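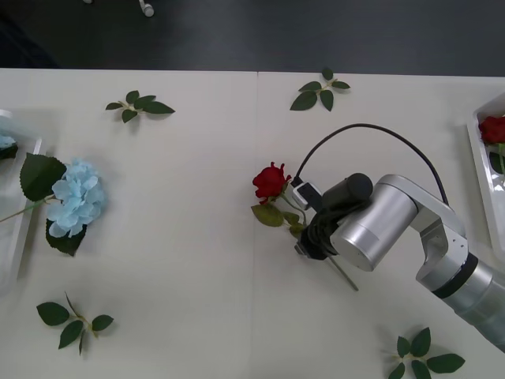 図4-1 造花の仮置き(左:アジサイ、中央:バラ)

4.1 作業台の準備

本節では、造花アレンジメントの組み立て前に行う花材の確認、仮置き、茎の調整について説明します。対象はバラ(赤)およびアジサイ(水色)の単品花材です。器への固定方法は4.3節を参照してください。

1. 作業台の天面を乾いた布で拭きます。花びらは静電気で細かなほこりを引き寄せるため、濡れた布を使った場合は完全に乾いてから次へ進みます。
2. 天面が2枚のパネルで構成されている場合は、継ぎ目の段差を指でなぞって確認します。段差があると、茎を転がしたときに葉の付け根が引っかかります。
3. 作業に使わない工具、テープ類を天面から下ろします。

注記:天面は白または淡色を推奨します。濃い色の天面では、葉の裏側の接着跡や茎の被覆の傷を見落としやすくなります。

4.2 花材の確認と仮置き

4.2.1 アジサイ

1. 花材を作業台の左半分に寝かせます。
2. 小花の集まりを上から軽く押さえ、丸みを整えます。アジサイの小花は花びら4枚で構成されています。花びらが重なって折れている小花は、指先で1輪ずつ開きます。
3. 葉を花の上側と下側に振り分けます。下側の葉は小花の下に一部が入り込む位置で構いません。
4. 小花を軽く引き、軸から抜けないことを確認します。抜けた小花は軸の突起に差し戻します。差し戻してもゆるい場合は、Zeltumの造花用接着剤を軸側に少量塗布します。

注意:接着剤を花びら側に塗布しないでください。水色の花びらは乾燥後に白い跡が残ります。

4.2.2 バラ

1. 花のすぐ下、葉のある位置で茎を保持します。花首を直接つかまないでください。
2. 花を左奥、茎の先端を右手前に向け、天面に対して斜めに置きます。この向きを仮置きの基準とします。
3. 外側の花びらから順に、縁の波形を指の腹で整えます。中心部の花びらは開きません。
4. 葉が茎の片側に偏っている場合は、葉柄を根元から曲げて茎の周囲に広げます。曲げ直しは同じ箇所につき4回までとします。芯線が疲労し、折損するおそれがあります。
5. 茎を目視し、被覆の割れ、芯線の露出がないことを確認します。

警告:芯線の先端は鋭利です。露出がある場合は素手で触れず、Tustowフローラルテープを先端から巻き上げてください。

4.2.3 茎の長さの調整

1. 器の深さを測り、必要な茎の長さを決めます。標準の器(Burkton浅型)では、花の下端から茎の先端までを200 mmとします。
2. 切断位置に鉛筆で印を付けます。
3. ワイヤー対応のカッターで、印の位置を茎に対して直角に切断します。園芸用の剪定ばさみは刃こぼれの原因となるため使用しません。
4. 切断面をテープで覆います。巻き幅は7 mm以上とします。

注記:長さに迷う場合は長めに切り、器に仮挿ししてから再度調整します。短く切った茎は、別売の継ぎ足しワイヤー(Arancibia製)で延長できますが、継ぎ目は器の縁より下に収めてください。

4.2.4 配置の決定

1. アジサイとバラを寝かせたまま、花の中心同士の間隔を決めます。間隔を詰めすぎると、器に挿したときにバラの葉がアジサイの小花を押し上げます。
2. 正面となる側を決め、茎の先端に油性ペンで印を付けます。
3. 配置を記録用紙に写し、花材ごとに挿す順番を記入します。アジサイを先、バラを後とします。

4.2.5 中断時の保管

作業を中断する場合は、花材を重ねずに浅い箱へ移します。照度2000 lxを超える窓際に置いたままにすると、アジサイの退色が早まります。花びらに変形が生じた場合の復元手順は、6章「手入れ」に記載しています。

改訂担当:Ximena Pereyra(6月改訂)
変更点:4.2.2の曲げ直し回数の制限を追加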